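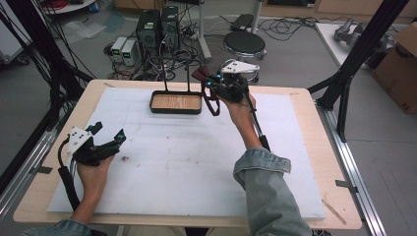

Photo: Clistska

Prondero Tray with Tall Rods
Item 834
Black, with wood insert

We've carried trays of one kind or another since the shop opened, and the Prondero is the one we keep taking home ourselves. It's a rectangular black tray with rounded corners and a raised wall, and a flat wood insert covers the floor of it. Two thin black rods go up from the back, a good deal taller than the tray is deep, and they give the whole thing a bit of height without making it look heavy. On a table with nothing much around it you see the rods first and the wood second, and then you start thinking about what you'd put in it (or at least we did, and we each came up with something different!).

Most of our customers buy it for the spot by the front door where everything gets dropped. Keys, sunglasses, the mail you mean to open after supper, the dog's leash -- all of it goes in the tray, and the wall keeps it there when somebody bumps the table on the way past. A good number also end up on kitchen counters, holding the salt, the pepper and a couple of bottles that used to wander from one end of the counter to the other. One of us keeps hers on a dresser for watches and hand cream and says she'd never go back to a saucer.

The wood insert

The insert is flat all the way across, so a small jar or a little vase sits level. You'll see the grain plainly, and no two inserts are quite alike in that respect. Some are quiet and some have a lot going on, and we can't pick one out for you by phone, though people do ask and we do understand why. If you're buying a pair for either end of a long table, write "pair" in the order notes and we'll look through what's on the shelf for two that get along.

Wipe the wood with a barely damp cloth and dry it right away. Please don't soak it, and please don't put it in the dishwasher. A wet glass left overnight may leave a ring, so a coaster is a kindness. If yours has had a hard life and you'd like to start over, a replacement insert is $13 and we'll tuck the fitting notes in with it.

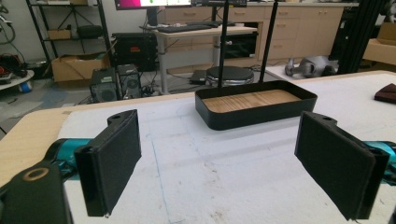

Where to put it

Give it some room above. We've had two or three come back from people who'd planned on a shelf under a cabinet and found that the rods wouldn't go. Before you order, stand where the tray is going to live and look up, and if there's a cupboard or a low lamp right there, choose another spot or have a look at the Dundeck tray, our low one, which has no rods at all.

We like it best with the rods toward the wall and the open front toward you, so you can reach in without going around anything. In the middle of a table it works nicely too, and looks lighter than you'd expect from something black. A pale surface shows it off and makes the outline very crisp. On dark wood it settles down and the insert does the talking.

Please don't hang coats, purses or anything else with real weight on the rods. They're slim, and they look their best left alone. A ribbon at the holidays is fine, and so is a paper tag at a party table with the name of the cheese on it.

Cleaning the black parts

A soft dry cloth takes care of most days. Dust does show on black, there's no getting around it, and the corners inside the wall are where crumbs like to collect. A clean paintbrush, the cheap kind from the hardware store, gets them out better than anything else we've tried. Skip scouring powder and the green side of the sponge.

Ordering

The Prondero is made for us by Lévesque in runs of 600, and when a run is gone there's usually a wait before the next one. The last wait was 11 weeks, longer than any of us would have liked, and we're sorry if you were one of the people checking this page every morning. The next run is due in September. You can put your name down now -- we won't charge your card until your tray is packed and ready to leave.

Each tray ships with its insert and a small card with the care notes above. We reuse clean packing paper wherever we can, so yours may come wrapped in something that has been around a little.

Returns

If it isn't right for your table, send it back within a month in any sturdy box and we'll refund what you paid for it. Pack the rods with extra care, please, with plenty of padding on both sides.

Also from Clistska: Dundeck low tray, replacement wood insert for the Prondero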